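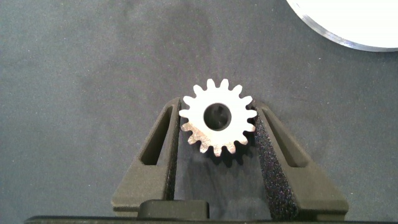
Walus two-finger gripper with foam pads: bench review

Posted 2020-11-27

I bought the Walus gripper to replace the Dindholm parallel jaw we had been using for small parts. Most of our work is sorting and placing metal gears, so that is what I tested it on. If you pick up boxes or bags, some of this will not apply to you.

The Walus costs $249 without the wrist adapter. The adapter is extra, and you will need it unless your arm already has the Ibrahim bolt pattern. Ours does not. Setup took most of a morning, and the larger part of that was cable routing.

Fingers and pads

The fingers are wedge shaped, wide at the base and narrow toward the tip, with a long slot through each one. They are matte dark gray and do not throw light back at the wrist camera, which was a problem with the bare aluminum jaws on the Dindholm. The inside faces carry black foam pads with a gritty surface. On a spur gear the pads hold well. You can pick the gear up on edge and keep it facing the camera flat-on, which makes it much easier to check the teeth or find the bore.

Foam wears. I replaced the first set after a few weeks of daily use. The new pads are held on with adhesive, and the old glue has to come off completely or the new pad sits crooked. A spare set comes in the box. I would have liked more.

Grip strength

Force is set in the controller software as a percentage. The default of 90 is too high for small gears. It squashes the pads, and the part shifts as the fingers close. I turned it down until the shifting stopped and left it there.

Spur gears were easy. Bevel gears were not. The slanted teeth give the pads less to press on, and if the fingers come in off center the gear tips. The Dindholm did no better with them. The Bonham three-finger model we borrowed in April handled bevel gears well, but it is bulky and could not get in close when parts were laid out near each other.

Cameras and lighting
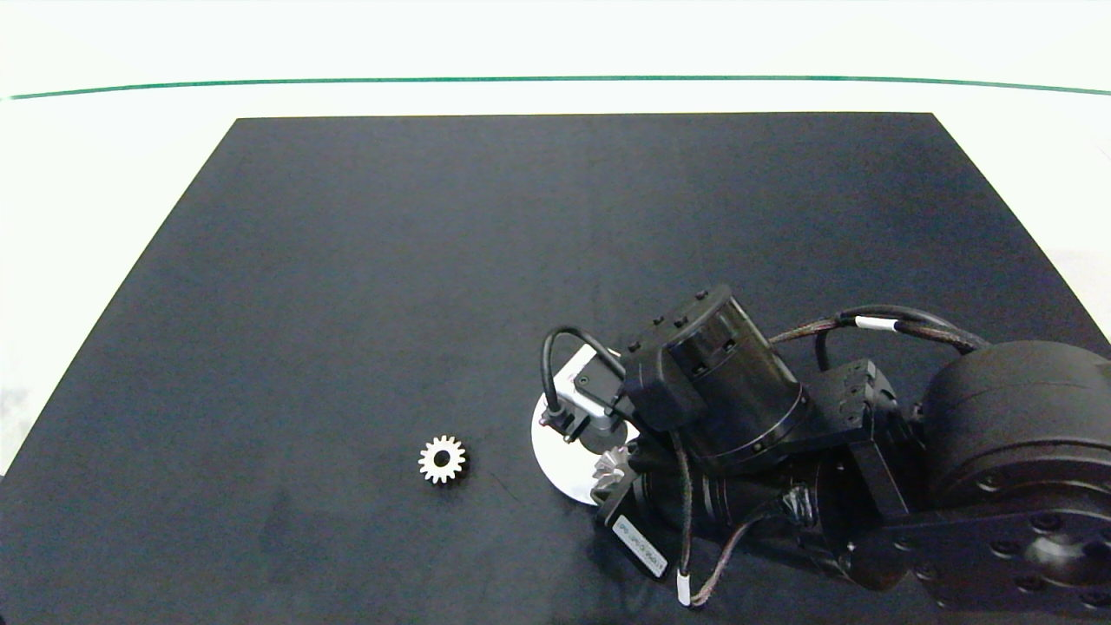 Cables took more planning than I expected. Leave enough slack at the wrist for a full turn, and tie the bundle to the arm before the first joint move. I also labeled every cable at both ends. The manual suggests this on the last page, where it is easy to miss.

For a work surface I tried bare white tabletop first and got poor results, with shiny metal against shiny white. A gray mat fixed most of it. Overhead light still blows out the tops of the teeth a little in the wrist view, so lower the exposure if your software allows it.

Software

The controller comes with a basic program for opening, closing and setting force. It crashed twice on me, both times while changing the port. Once connected it was stable. The command set is short and documented, and I had our own script driving it by the end of the day.

Verdict

Good for small round parts, fair for angled ones. The pads are the weak point, and the price should include the adapter. I have kept it on the arm and put the Dindholm back in its case.

Warranty is 2 years and does not cover the pads.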